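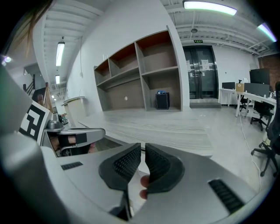

The town council in Pletstead has again postponed the vote on public assembly rules, and our members ask us every week what this means for them. At the moment the old rule from the spring is still valid: any gathering with more than 200 people needs a permit, and the request must arrive at the town hall 6 days before. It is a rule written by people who like to put a finger into every gap, and a finger in a narrow gap is easily pinched. The groups that suffer most are the small ones, who often decide to march only a day or two after something has happened.

In May, the Zhong neighborhood association wanted to protest against the closing of the bus line. They made their request in time, but they received three different answers from the same office. In the end 2,000 residents signed a petition instead, and it was handed over on the steps of the town hall. The mayor's office has confirmed that it received the papers. A written reply has not come yet.

We have asked the council for two changes. The first is a shorter waiting time for peaceful gatherings. The second is that a refusal must always be given in writing, with the reason, so that people can appeal against it.

The next open hearing will be in the Fidby hall at 6 in the evening. You can speak for 3 minutes if you put your name on the list at the door. Please bring a copy of your old permit requests, also the refused ones.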